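The Pad Makes the Gripper

Pick up a hand-held gripper for the first time and you start looking at your own fingers differently. I spent most of a morning in March with a pair of them, and by lunch I was grabbing my sandwich from the side to see how a parallel pinch would handle the crust.

The pair belongs to a small comparison being run at Oston, a workshop that tests gripping hardware for people who build it. Arsalan Gilani set it up and has been living with it since winter. The question sounds modest: given the same jaws and the same chores, how much does the stuff on the fingers matter?

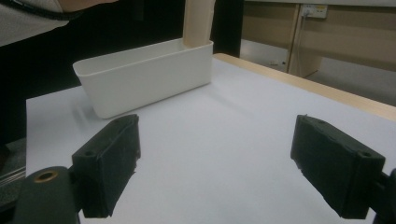
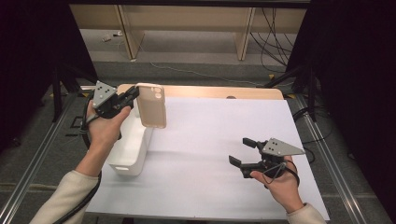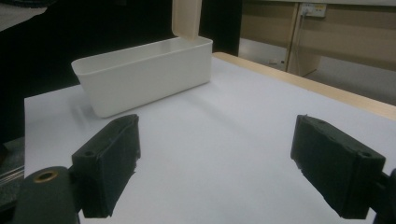 The padded fingers over the work table (first and last), and a phone case held up in the left gripper (middle).

A great deal, as I found out with the phone case. It's a wonderful test object, the kind of thing you'd never think to put in a lab. It's light and thin, it bends when you squeeze it, and it has a big hole in one corner exactly where a careless finger wants to go. The chore is to lift it, turn it upright and lower it into the white bin. With bare hands I wouldn't even notice doing it. With the grippers I missed twice, and on my third go I closed on the edge so hard that the case bowed and slid down the pad like a kid on a banister.

Gilani's advice was to come in slower and squeeze less. "Everybody crushes it at first," he told me. "You want the pad to do the holding. Your hand only has to bring it there."

He has two sets of pads in the running. The Pindlow set is soft and thick, and it swallows small errors in angle. The Rinden set is firmer, with less give and a much clearer feel at the moment of contact. I came in sure I'd like the firm ones, being a person who buys stiff shoes and hard pencils. I changed my mind inside an hour. With the Pindlow pads I could be a few degrees off and still come up with the case sitting straight, and my success rate over 24 tries was nearly double what I'd managed before.

They wear, though, and this is the part of the test Gilani gets most excited about. Pad edges go ragged. Corners that catch on a rim go first, then the inner face starts to shed. Most published comparisons use fresh pads, he says, and a fresh pad tells you very little about a working week. So he keeps the old ones on and goes on logging. His current guess is that a soft pad is at its best after roughly 9 hours of use, once the surface has roughed up a bit and before the edges start to let go.

I loved that. It's like hearing a baseball player talk about breaking in a glove.

The second surprise was the cable. Each gripper trails a thick black one, and I'd assumed I would forget it was there. You don't. It tugs at the wrist when you reach across, and on the far side of the bin I kept turning my hand to give it slack — which changed the angle of the jaws, which changed the grip. Gilani has tried running it up the forearm and he's tried letting it loop around the wrist. He prefers the loop. Duggan, the outfit that supplied the controller, has promised a lighter lead, and he plans to rerun the whole phone case series when it shows up.

Then there's using both at once. Holding something in the left while the right waits open is easy enough. Passing it across is another sport. You have to let go with one hand at the instant you trust the other, and without skin on the object that trust comes slowly. I got two clean handoffs before my forearms quit, and I was absurdly proud of both of them.

Next on the list are a folded cloth, a roll of tape and a paper cup, all with the same worn pads. I've asked to come back for the cup.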